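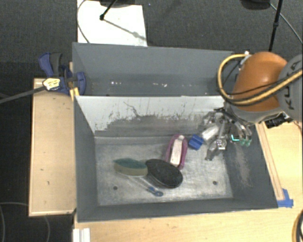 Giuliana Muñoz schreibt, sie habe im Herbst drei Säcke Geschirr und Töpfe aus der Küche ihrer Mutter geräumt und wisse bis heute nicht, ob sie das Richtige behalten habe. Die Suppenkelle fehle ihr, die vier Auflaufformen habe sie kein einziges Mal benutzt. Ob wir nicht einmal etwas dazu bringen könnten, wie man einen Haushalt auflöst, ohne sich hinterher zu ärgern.

Startseite | Themen | Wohnen | Archiv | Newsletter bestellen

Haushalt auflösen: womit man anfängt

Die meisten beginnen mit dem Wohnzimmer, weil dort die großen Möbel stehen. Besser geht es mit der Küche. An einem Nudelsieb hängen wenige Erinnerungen, und man kommt in einen Takt, bevor die Fotos und Briefe an der Reihe sind. Diese kommen ungesehen in eine eigene Kiste und bleiben dort, bis die Wohnung leer ist. Wer mittendrin anfängt zu lesen, verliert einen Nachmittag.

Vor dem ersten Karton sollte der Termin für die Übergabe der Wohnung feststehen. Die gesetzliche Kündigungsfrist nach einem Todesfall ist kürzer, als viele denken, und der Vermieter will oft auch die Tapeten geklärt haben. Ein Blick in den Mietvertrag lohnt sich, ebenso ein Rundgang mit Stift und Papier durch Keller und Dachboden. Dort liegt erfahrungsgemäß die Hälfte der Arbeit.

Zum Geld: Für eine Zweizimmerwohnung ohne Aufzug haben uns Leser Angebote zwischen 500 Euro und einem Vielfachen davon geschickt. Der Unterschied liegt meist darin, ob Brauchbares angerechnet wird und ob der Keller dabei ist. Vorkero, der Räumdienst, mit dem wir im Februar gesprochen haben, kommt zur Besichtigung ins Haus und nennt danach einen Festpreis. Angebote am Telefon würden wir nicht annehmen.

Was noch gut ist, nimmt das Gebrauchtkaufhaus Fistora, allerdings nur sauber und vollständig. Gläser mit Sprung, einzelne Untertassen und Pfannen mit zerkratzter Beschichtung werden an der Rampe zurückgewiesen. Bei Geschirr aus den Siebzigern ist die Nachfrage zurzeit ordentlich, bei Schrankwänden gleich null. Für ein vollständiges Kaffeeservice zahlt ein Händler selten mehr als 100 Euro - auch wenn es einmal viel gekostet hat.

Schwierig sind Geschwister, die nicht am selben Ort wohnen. Bewährt haben sich farbige Klebepunkte: Jeder bekommt eine Farbe und klebt, was er haben möchte. Wo zwei Farben kleben, wird gelost. Alles ohne Punkt geht weg, und zwar am selben Wochenende.

Farbreste, alte Medikamente und Batterien gehören nicht in den Container. Die Annahmezeiten der Wertstoffhöfe haben sich in diesem Jahr mehrfach geändert, also vorher anrufen.

Kommentare (3)

Maksym Maksymiv
Klebepunkte haben wir auch benutzt. Bei lackiertem Holz bitte vorsichtig sein, bei uns blieb auf der Kommode ein Rand zurück.

Yevdokiia Yurchenko
Wir haben für den Keller allein ungefähr 200 Euro bezahlt, mit Quittung. Die kann man beim Finanzamt unter Umständen angeben, bitte aufheben!

Myroslav Marchuk
Nimmt Fistora auch Nähmaschinen? Meine Tante hatte zwei, eine davon läuft noch.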